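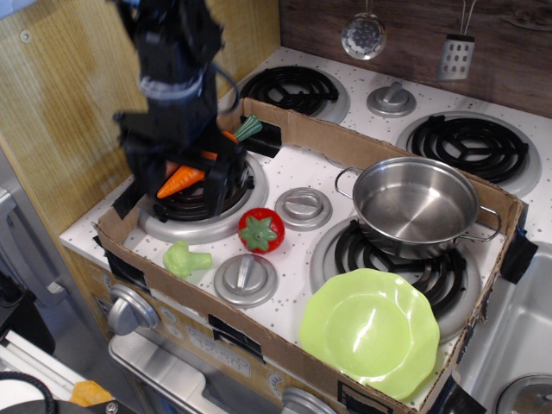 tin_whisker
Still think you should be training pot and plate as two seperate tasks. One policy for both is asking for it. We did that last season and it dropped stuff between the two all the way to the regional.

offsetbunny
ok noted but we don't have time for two. Demo day for the Rakcombe club is end of May and we get the arm 4 to 6 pm, shared with the other team

task as it stands: pick a veggie, carrot or broccoli or tomato, put it in the pot or on the plate depending on the prompt. Reset by hand. Go again. Almost 400 demos recorded, maybe a third of them good. Tomato fine. Broccoli ok ish. Carrot is killing us, it goes in crooked and then rotates when the arm lifts

anyone got the carrot working on a parallel type gripper? help

mossyrelay
Where are you grabbing it. Middle or near the leaves?

offsetbunny
wherever the person driving feels like tbh. there's four of us teleoping and everybody does it different

mossyrelay
Well there's your problem

Pick one grasp. Write it on a card, tape it to the desk. Fat end, just under the green, fingers across the carrot and not along it. The thing is a cone, so if you squeeze near the tip it wants to squirt out.

tin_whisker
Disagree a bit. If all the demos have the exact same grasp it falls apart as soon as the carrot is lying some other way. You want variety. The 4 drivers thing is good for you

mossyrelay
Variety in where the carrot STARTS. Not in how you hold it. Those are different things and people mix them up every single year

tin_whisker
eh. Our best run in the Sivinen qualifier was trained on messy data from the whole team, including freshmen who had never touched the controller. 44 clean placements out of the whole morning. Cleaned up dataset did worse. I have the logs

mossyrelay
Did the clean set have the same number of demos?

tin_whisker
no, less

mossyrelay
Ok so you compared more data with less data.

tin_whisker
fair. still

quartzpigeon
Different question, does the box matter? We're using the same kind of play kitchen and were told no modifications. Our stuff rolls off the stove constantly, tomato mostly, spend half the session on the floor

offsetbunny
Rules for our event say removable is ok. It's a shallow cardboard box and black tape, comes off in a minute. Honestly best thing we did all semester. Before the box we lost a ton of episodes to rolling

only thing is the walls. if a veggie ends up right against the cardboard the fingers hit the edge before they get to it. So we nudge things out from the walls at reset. Is that cheating? our advisor says no, half the team says yes

quartzpigeon
Kinda cheating. In the scored run who's going to nudge it

mossyrelay
Not cheating for training, as long as you also record some against the wall. Otherwise the policy has never seen it and will just push down on the cardboard and stall. Seen it happen. Arm faults, run over.

Also check your tape. Loose tape moves when the gripper brushes it, and then the box shifts, and all your nice start positions are off.

offsetbunny
tape's ok I think. will check tmrw

batteryghost
Are you running Jokley for the recording side? If so what version, the old one drops frames when the disk gets full and doesn't tell you. I had an episode that should've been 1628 frames and it saved maybe half. Gripper signal was fine, video was not. Trained on that for a week before anybody looked.

offsetbunny
yes Jokley. umm. version no idea. how do you check for it

batteryghost
Compare the length of the video to the length of the joint log for each episode. If they don't match throw it out. Takes one short script, I can post mine

offsetbunny
please do!!

batteryghost
Posted in the files section, its called lencheck. No support, it's ugly. Run it on a COPY of the folder, it moves the bad ones out.

fuzzy_encoder
The pot would worry me more than the carrot. Shiny steel inside, the reflections move whenever the arm moves. We had a policy that would place great in the afternoon and then miss the pot at 6 pm with the ceiling lights on. Ended up lining ours with a bit of gray felt

tin_whisker
We never had an issue with the pot and ours is steel too

fuzzy_encoder
Do you have windows in your room

tin_whisker
no lol

fuzzy_encoder
well

offsetbunny
we have windows. big ones. great

Felt might count as changing a prop though? box is one thing but the pot is on the official list. Will ask. Otherwise we just record at both ends of the session, some at 4 and some close to 6

fuzzy_encoder
That works too. Close the blinds for a few of them

mossyrelay
Before you record anything new, sort what you have. Mark each carrot demo good or bad, train on good only, run 9 trials from fixed starting spots, write down what fails. Then decide. Don't add another pile of demos hoping it sorts itself out

tin_whisker
I'd add the pile AND sort. You have the arm time now, you won't at the end of May

offsetbunny
ok so plan: lencheck first, then sort carrots, one driver guide taped up, still let everyone drive. Thats kind of both of you

quartzpigeon
what's the prompt wording btw, do you say "pan" anywhere? our kids typed pan half the time and pot the other half

offsetbunny
...oh no

offsetbunny
ok we have pot, Pot, cooking pot, and one guy wrote "silver thing". fixing that tonight

batteryghost
Fakir has a find and replace for task labels, under the export menu. Don't do it by hand.

offsetbunny
thx. Back with trial numbers once we've run them, prob after the next two sessions. if the carrot still spins I'm putting rubber on the fingertips

mossyrelay
Rubber on the fingertips means re-recording everything, they'll close at a different width. Decide that first.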